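The Big Red Button

My aunt left me her share of the Jidon sock works in Bultcombe, along with 3000 dollars in unpaid invoices and one emergency stop button, not attached to anything.
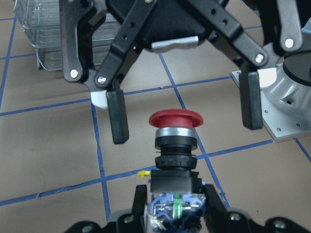
The lawyer had me sign for it separately. It was item 16 on the list, between a kettle and a map of the county.

I took it home and put it on the kitchen windowsill. It had a fine red cap, like a mushroom in a children's book, and a chrome ring underneath that my aunt must have polished, as she never polished anything useful. The underside was all little screws and contacts, waiting for wires.

The first time I pressed it, in May, the neighbor's leaf blower quit. I didn't think much of it. The second time, a man from Kasten Insurance was six minutes into explaining my deductible, and the line went dead. I made a sandwich and ate it in perfect silence.

After that I got careless. I stopped a car alarm, a birthday party and the Jellix jingle, which had been on local radio since before I was born. I stopped a sneeze, and regretted it all afternoon.

Then the bill came, from an office in Bultcombe I'd never heard of. Unscheduled stoppages, it said, $3118, payable on receipt. There was a number to call with questions.

I called. A woman picked up and began reading me the terms and conditions, starting with the definitions.

I looked over at the windowsill.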